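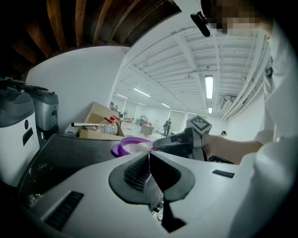

Teredach Shop Desk

Longo Round Tub with Lid, 700 ml, Purple
Item 844
£11, white scoop included
In stock at Ustholm and Drornthorpe

The Longo is a round purple tub for flour, icing sugar, milk powder and anything else that arrives in a paper bag designed to split on the way home. You put the powder in. You put the lid on. Some weeks later you take the lid off and the powder is still there, unless you live with teenagers.

We have sold a lot of storage over the years, much of it cleverer than this. There was one with a dial on the lid for the month you filled it, which everyone set once, in September, and never touched again. The Longo has no dial. It has a wide mouth and a pale inside that shows you when you're down to the last spoonful, and it is purple enough to be found in a cupboard by someone who hasn't put their glasses on.

The colour comes up brighter at the rim than you might expect. If you were hoping for something that would blend in with the worktop, we also do it in grey, and we sell very few.

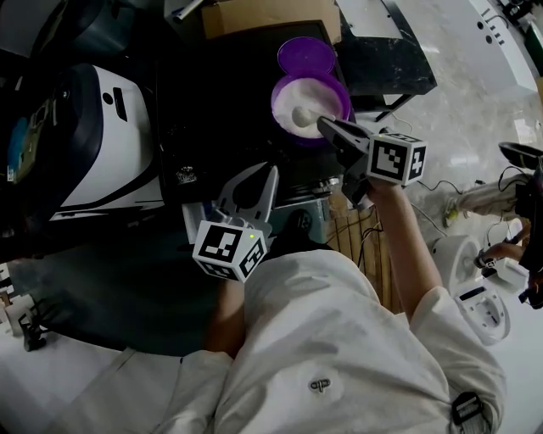

The lid

Round, flat and a shade darker than the tub, with a lighter rim. It presses on and lifts off, with no clips to snap. Put it down on the worktop while you scoop and it will stay where it was put. It will also collect whatever was on the worktop, so wipe one or the other first.

It is a dry goods lid. Soup will get out, and we have had the letter.

The scoop

White, with a rounded bowl. It is small on purpose, as most recipes want less than you think and most people's wrists want more. It isn't a measure and has no markings. If you need exact amounts, use scales.

The scoop can live in the tub with the handle up. Push it right down into a full tub and you will be fishing for it with two fingers and a white sleeve, which is how most of the powder in our demonstration kitchen gets about.

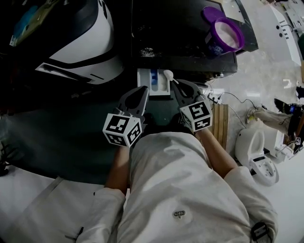 Tipping the tub on its side gets at the last of the contents, and the wide mouth makes this easier than it is with a jar. Do it over a tray if you have one. Fine powder travels, particularly on a dark surface, where every speck of it turns up to be counted.

Care
Wash by hand in warm soapy water and dry it fully before refilling. Damp flour sets like a garden path.
Not for the oven, the hob or the microwave.

Sizes
There are 2 sizes. The larger is listed separately and takes a different lid, so please don't order one of each and hope.

Delivery and returns
Orders placed before 11 in the morning leave us the same day, except on Sunday. Unused tubs can come back to either shop. Used ones can't, however well you've rinsed them.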